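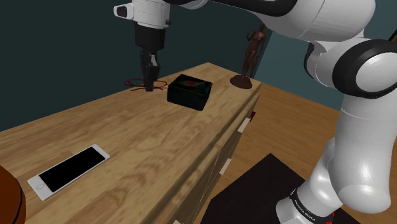 Figure 8. Simulated workspace used for remote demonstrations, with the gripper above the cord.

4.2 Collecting demonstrations

All demonstrations were given by remote control in the simulated room of Figure 8. The operator moved a handheld controller, and its change in pose was mapped to the gripper at a fixed scale. Finger opening was set by a trigger. We did not use hand guiding for this task, as the simulator has no means of passing contact forces back to the operator.

The cord task starts with a thin red cord lying on the table in a loose loop. Other items, among them a smartphone, a closed green box and a wooden mannequin, share the tabletop and serve as distractors. Their positions were drawn anew for each episode.

Operators recorded 4,000 episodes with the Kedus interface. An episode was kept if the cord was lifted clear of the table and no distractor was moved. This left 1,918 episodes for training. Most of the rejected ones ended with the fingers closing beside the cord, an error also noted by Kaijage in the earlier Celtenon trials. Pauses at the start of each kept episode were trimmed before training.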